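Checking a grid calibration before you trust it
Posted 2019-05-12 by Wilma Gourlay

Every tutorial on camera-to-robot calibration ends at the same place. The solver prints a small residual, the author is pleased, and the page stops. I have had a lovely residual and a gripper that closed on air, on the same afternoon. So this page starts where those stop. I assume you have run the Okance calibration tool, or something like it, and have a transform file for each camera.

We work with a tape grid on a flat tabletop. You don't need a printed target for what follows, and I would sooner you didn't use one. The printed target is what the solver was fitted to. Asking it to score itself on the same target proves very little.

Step 1. Measure the tape with a ruler

Do not assume the cells are square or equal. Tape laid by hand wanders. Pick the crossings you plan to use, measure each one from the robot base, and write the numbers into a plain text file in millimeters. Use the center of the overlap, and say so in the file, or the next person will use a corner.

Step 2. Save a view from every camera

Park the arm, wait for it to settle, and save one picture from each camera along with the joint angles. If your logger stamps pictures on arrival and joints on send, fix that first. Ours at Molwood did exactly this and we blamed the lens for a week.

Step 3. Look at the pictures yourself

Yes, with your eyes, before any script. You want to know which crossings each camera can see at all, and what the lighting is doing to the tape.
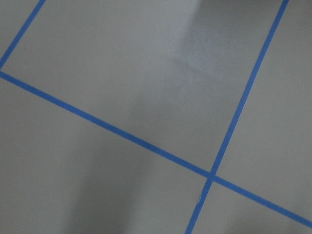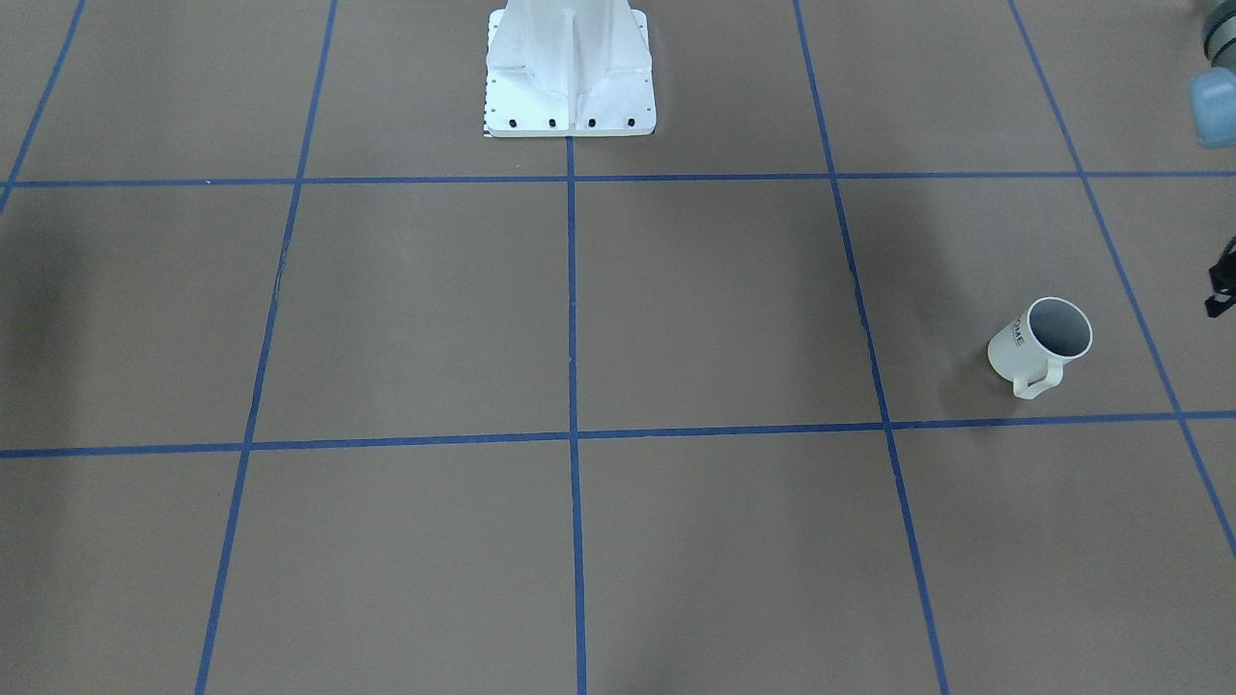
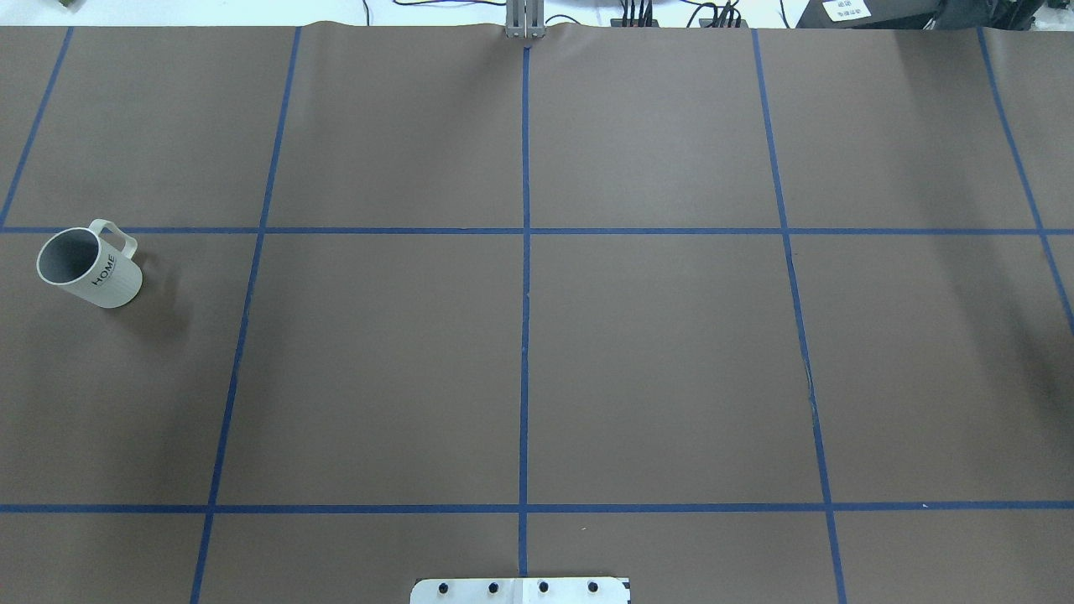 Blue tape grid from the wrist, fixed and head cameras. A mug is in view in the second and third only.

The wrist view is the awkward one. It shows a single clear crossing, and one point tells you nothing about rotation. Move the wrist and save at least 5 poses that each contain a crossing you measured. Make sure you know which crossing it is, too. Gray surface and blue tape look the same wherever you are on the grid, and a line detector will happily match the wrong one and report a small error.

Also compare the surface color between the wrist view and the other two. It reads gray in one and brown in the others. If your segmentation threshold was tuned on one camera, don't copy it to the rest. Set it per camera, and test it on tape in shadow as well as tape in good light.

Step 4. Project the measured points back

Load the text file, push every point through the transform, and draw a cross on the saved picture. Then read the error in pixels at each crossing separately. Do not average. An average hides the pattern, and the pattern is what you came for:

All crosses shifted the same way: suspect the base offset.
Error growing toward the borders: suspect the lens model.
Error different at each wrist pose: suspect timing, or the mount.
One cross far off and the rest fine: suspect your ruler.

Step 5. Try an object with height

Everything so far lies in one plane, and a bad transform can look fine on a plane. A mug is a decent test because the handle gives the pose estimator something to hold on to. Run the estimator on each camera alone, convert to the base frame, and compare. Compare only pictures saved while the mug stayed put. A mug on its side and a mug standing up are separate tests, and I would run both. Printed lettering may help a feature matcher, but check what happens when part of the word is turned away.

Our limit is 5 mm between any two cameras. Dougal Shearer at Sarkport thinks that is generous, and for small parts he's probably right. Pick a number before you look at the results.

Step 6. Repeat it

One good run is one good run. We wrote a small script, Buchanan, that repeats steps 2 and 4 every 30 minutes and logs the per-crossing error. Left on over a weekend in November, it had 168 entries before the disk filled up, and the slow drift in them never showed in a single check. I still can't say whether it came from the mount or the camera warming up. If you log temperature next to the error, you'll be ahead of me.

Keep the raw pictures with the log. A column of numbers won't tell you that a strip of tape has started to lift.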